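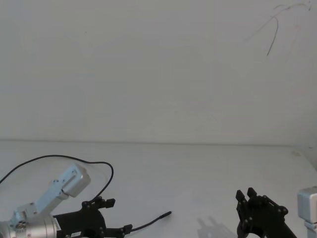
A reader wrote in after the last version of this guide to say she'd screwed her cable tray to the desk first, and then found the plug wouldn't go through the slot with the tray in place. Could the cable section please come before the tray section? Yes, it could, and now it does! I did exactly the same thing with my first Sturker tray and spent an evening on my back under the desk undoing it.

So, cables first. I'm assuming you have the tabletop wiped down and the Lodano hub out of its box (leave the hub itself unplugged for now).

Part 3. Getting the cable ready

What you need: the hub cable, a small Phillips screwdriver, the two cable clips from the bag of screws, and a soft cloth or towel to work on if you're fussy about your desktop. I am, a bit.

1. Take off the twist tie and let the cable relax on the table. Mine had been folded up so tightly it kept springing back into the same shape, so I left it overnight. An hour is probably fine.

2. Run the whole length through your fingers and feel for kinks or nicks in the jacket. If you find a cut, stop here and get another cable.

3. Look into the plug end under a good light. Fluff gets in there, especially if the cable has been living in a drawer. Tap it out with the opening facing down.

Caution: don't dig around inside the plug with the screwdriver or a pin. A wooden toothpick if you must, and only with the other end disconnected.

4. Pick the cable up a little way behind the plug and see how it wants to hang. There's usually a natural curve to it, and life is easier if you let that curve go toward the wall.

5. Feed the plug through the tray slot from the back. It should slide through without forcing. If it won't, turn it a quarter turn and try again.

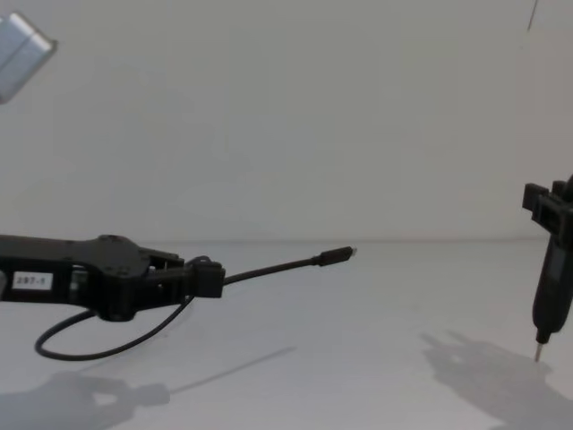 6. Leave a soft loop of slack, 7 inches of cable or so much more as your desk needs, and put the first clip on just past it. If you have a standing desk, raise it all the way up before you decide. I skipped that on the Lindaden in my office and pulled the plug clean out of the hub the first time I stood up (with a call going on, naturally).

7. Screw the clips down gently. Stop when the clip no longer moves, then tug the cable: it ought to slide a little. If it's pinched flat, back the screw off half a turn.

8. Now plug in. Hold the plug by its body and push straight in until it seats. No wiggling!

Note: the cable that comes with the hub is rated for 60 watts. Swapping in a longer one from your own collection is fine as long as the rating is printed on it somewhere and it's at least that.

Note: if you bought the older tray with the narrow slot, the plug will only go through with the end cap off. Two screws hold the cap. Put them in a cup or something, they roll.

Once the cable is in and clipped, go on to Part 4 and hang the tray. Keep the screwdriver handy, you'll want it again right away.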